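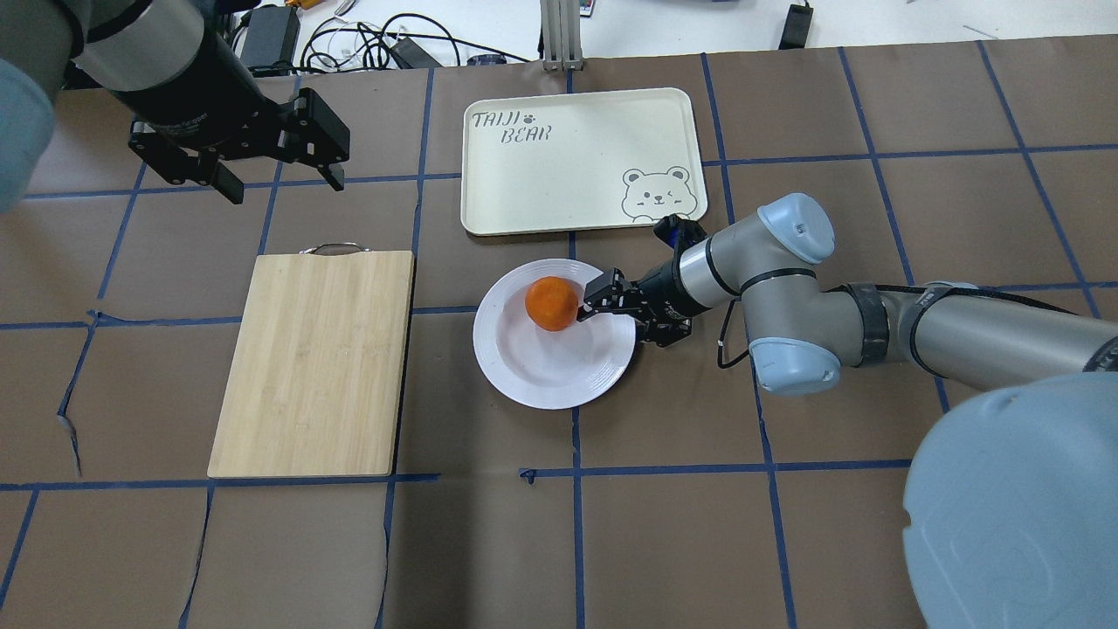 The owner of Plilard, a small shop for kitchen and table goods in Fasville, has an opinion about plates. "A plate for fruit should have a wide rim," she says. "People buy a deep bowl and the fruit at the bottom is forgotten. On a plate you see what you have."

She opened the shop in December, eight years ago, after a long time in the office of a hotel supplier. At first she sold only white dishes. Customers came in, said that everything was very clean and nice, and left again. Then she ordered a few trays with drawings on them, and these were gone in one week.

"I was a little ashamed of them," she says. "I thought a serious shop does not sell a bear. Now I think a bear at breakfast is fine."

Plastic trays she recommends to families, and also to people who eat on the sofa. They are light, and a raised rim stops the cup from going over the side. For the washing she advises a soft sponge, as the rough kind can damage a printed picture.

About cutting boards she speaks more strictly. She prefers bamboo, and she likes a board with a metal loop, so it can hang when it is not needed. "Do not leave it in the sink. I say this to every customer, and about 10 of them each year come back with a split board and ask me what happened."

An orange, in her view, does not need a knife. She peels it with her thumb and puts the peel on the same plate. Her mother cut every orange into 6 pieces, and the children were not allowed to start before the plate was on the table.

The shop has now 123 articles on its list, and she does not want more. Asked what she uses at home, she laughs. "One board, two trays, and white plates from my first order. Two of them have a chip. I keep those for myself and give the good ones to the guests."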